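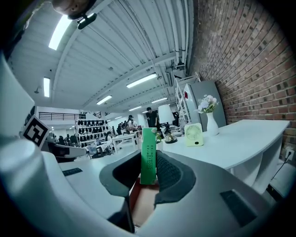 Sat 23 February

Carton coding, Hastix line, second round of rub tests. The complaint from Salazar is that the batch and expiry print can't be read at the receiving end on part of each pallet, and they want to know whether to blame the ink, the varnish or the handling. Dot-printed codes are hard to judge by eye even on a good carton. The narrow green one is typical of the awkward format: two columns of dots running up the middle of a tall face, and a small pale worn patch at the top right corner. Corner wear of that sort is well clear of the code, so I am scoring it separately from now on. Last round I lumped corner wear and code wear into one number and the results were useless.

Stock. The remaining cartons came from the May run, stored flat in the dry cupboard. 204 in the batch. I split them by varnish type and left the odd ones in the sleeve marked Clevalora. Please don't use those for set-up, they are the only unrubbed reference we have left.

Method as before, with changes. Weighted felt pad, dry, 20 strokes per carton, pad turned after each carton and replaced when it shows colour. Cartons taped at the short ends only. Taping along the long edge lifted varnish last time and I had to throw those results out. Stroke direction is now across the code columns. Rosaura pointed out that the old direction, along the columns, drags ink from one character into the next and makes the smear look worse than it would in a shipper, where the cartons mostly rub sideways against each other.

Grading is by the card on the wall: clean, marked, doubtful, unreadable. Read the code aloud without looking at the batch sheet. If you have to guess a character it is doubtful, even if the guess is right.

Results, gloss varnish. Mostly marked or doubtful. The ink sits on top and comes away in flakes, so a character loses whole dots and a 6 goes to something like a 5. Very little haze around the print. Two cartons went unreadable, both printed near the end of the run according to the sheet.

Results, matt varnish. Better, but dirtier. The dots stay put and the face picks up a grey haze. All readable by eye. I doubt the Hunerov scanner would agree, as it wants contrast more than shape. Dayana Espinoza has the scanner on her bench until Tuesday and will run the matt set through it after that.

Unvarnished window over the code area. Only a handful to test and all came out clean. I don't want to lean on this too hard. The windows were cut by hand with a mask and the edges are poor -- one had varnish creeping over the last character.

Drying time is still the open question. The sheet gives the time of printing but not the time of packing, and without that I can't say if the late cartons were simply boxed too soon. I have asked Salazar for the packing log. They sent the wrong shift.

Equipment notes. Left rail on the rub tester is sticking again at the far end of travel. Cleaned and oiled, improved, not cured. The counter skips on the first stroke after a reset, so start it one early or count yourself. Felt is down to 2 sheets.

To do
Repeat gloss with a longer rest before rubbing, same pad weight.
Proper mask for the window cartons.
Order felt, same grade as the last lot.
Rosaura Escobar to check the grading card against the new customer sheet -- the wording for doubtful has changed and I think ours is now the stricter.
Move the reference sleeve out of the sun.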